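How to set up a bottle-sorting demo for an open day

June. By the Skuso workshop desk

We ran a bottle-picking demo at the Zirberg open day, and a few people asked how to do the same. These are the steps we followed.

1. Lay a plain green surface on the table. Strong colours such as orange show up well against it.

2. Lay the bottles on their sides. A bottle lying down is harder to pick up than one standing, and visitors like to see that.
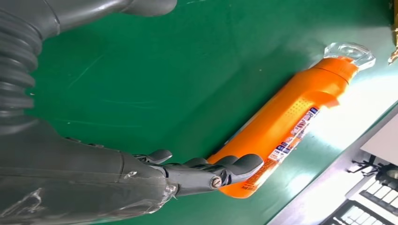 3. Set the grip force low. We began at 300 on the Pludine controller and settled on 311. Go up in small steps, as thin plastic dents easily.

4. Put the drop-off area to one side. Line it with a plastic sheet so the bottles land softly.

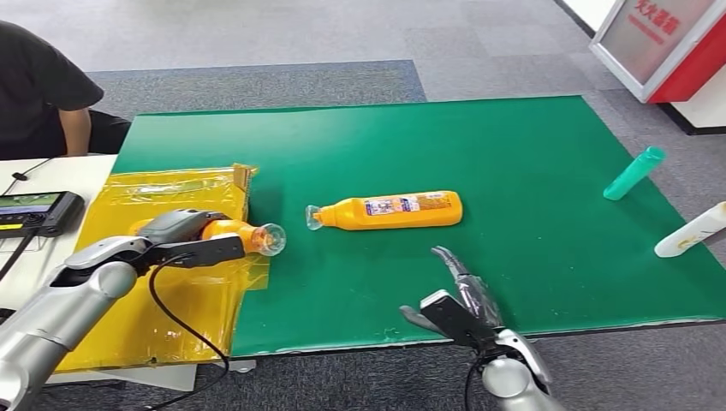

5. Run the cables towards the operator and leave slack for a full reach. Check them again after 2 or 3 runs.

6. Keep each showing to 11 minutes. Stop the arms before you let anyone come close.

Comments

Miranda: Does the grip setting change if the bottles are full?

pludfan: Yes, ours needed a bit more. Try it with water first.

tk_bench: We used a blue cloth and it kept creasing. Tape the corners down.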